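Home | Shop | Parts | Care & Repair | Journal | Basket (0)

Kostholm Desk Mat, Wool Felt
by Kasell

Share 8 | Comments 3

The Kostholm is a mat. It goes on your desk, or your workbench, or the kitchen table you keep promising to stop working at, and it lies there. We have been making it for long enough to know that people expect more of a product page than this, so we'll carry on.

It is wool felt on the top and cork on the bottom. The felt is 3 mm thick, pressed hard enough that a pencil won't go through it when you write on a single sheet of paper, and soft enough that a small screw dropped from chest height stays where it lands. Folke Blomqvist, who started Kasell in a shed with poor heating, wanted a surface that was quiet. He had a neighbor below him and a habit of putting down his coffee cup like a judge. The first Kostholm was cut from the leftovers of a boot liner order and it was, in his words, "the color of a wet dog." We still sell that color. It's called Grullania, after the dye house, and it's our best seller by an embarrassing margin.

Colors

Grullania (see above, wet dog)
Solheim (a yellow that photographs as mustard and arrives as butter, and we've given up trying to fix it)
Charcoal
Charcoal, but Lighter

We used to make a red. Three people loved it very much and they all write to us in September asking if it's coming back. It isn't. The dye came off on shirt cuffs.

What people do with it

Most Kostholms end up under a keyboard, which is fine, and what we had in mind. A fair number end up under something being taken apart. Watchmakers bought the first big batch, then the guitar people, and now a good half of the letters we get are from customers who fix computers, sewing machines or espresso machines on a Saturday and would like to find all the screws again on Sunday. Felt is good at this. A screw on bare metal or glass will roll to the one gap in the floorboards that you didn't know you had.

If you work on large things, such as a desktop tower laid on its side, put the mat next to the job and use it for the parts that come out. You can put it under the tower too, but then all you've done is give the tower a nice rest.

Open desktop computers, one of those jobs with more places to lose a screw than anyone needs:

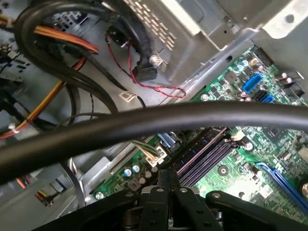
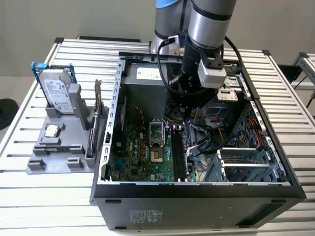

Trygve Halvorsen in our workshop lays his screws out on the felt in the shape of the thing they came from, so the top left screw sits at the top left of the mat. He has explained this system to every one of us more than once. It works very well until you need to move the mat, at which point it doesn't work at all, and that is how the Large came to have a raised cork edge along the back. You can now pick it up with both hands and walk, slowly, like a waiter with soup.

A word about static, as we're asked every week. Wool and static have a long history together and the Kostholm is not an antistatic mat. It has no ground cord and no snap for one. If you're handling bare circuit boards, buy a proper grounded mat from somebody who makes those, put the boards on that, and keep ours for the screws, the screwdriver and the sandwich. We have turned down sales over this and we'd do it again, though a little sadly.

Sizes

Small: for a notebook and a cup
Medium: for a keyboard, a mouse and a cup
Large, with back edge: for everything, and please put the cup somewhere else

The Large weighs 335 grams more than the Medium. Jarosław Ostrowski in shipping would like this mentioned, as he carries them up from the basement.

Care

Brush it. Any stiff clothes brush will do. Crumbs come out if you turn the mat over and smack it, outdoors for preference. For spills, blot with a dry cloth and leave it alone; rubbing turns a coffee stain into a larger coffee stain with a fuzzy middle. Don't put it in the washing machine. Solveig Holmgren answers our customer mail, and she has a drawer of felt coasters that used to be Mediums. She is happy to look at a photo of yours and tell you it can't be saved.

Machine oil is harder. Cornstarch left on overnight will lift most of a fresh drip. An old one is now part of the pattern.

The cork side can be wiped with a damp cloth. It may curl a bit at the corners in the first week. Stack two heavy books on it and it'll settle down.

Returns

You have 8 weeks to change your mind, and we'll take the mat back brushed and in one piece. We can't accept mats that have been cut to fit around a lamp.

Comments (3)

Trygve Nyberg
Had the Grullania for 2 years. My wife thinks it was here when we bought the house.

M.
Any chance of the red?

Solveig at Kasell
No, sorry!

Orders placed before noon on Thursday go out the same day. Orders placed after noon on Thursday wait for Jarosław.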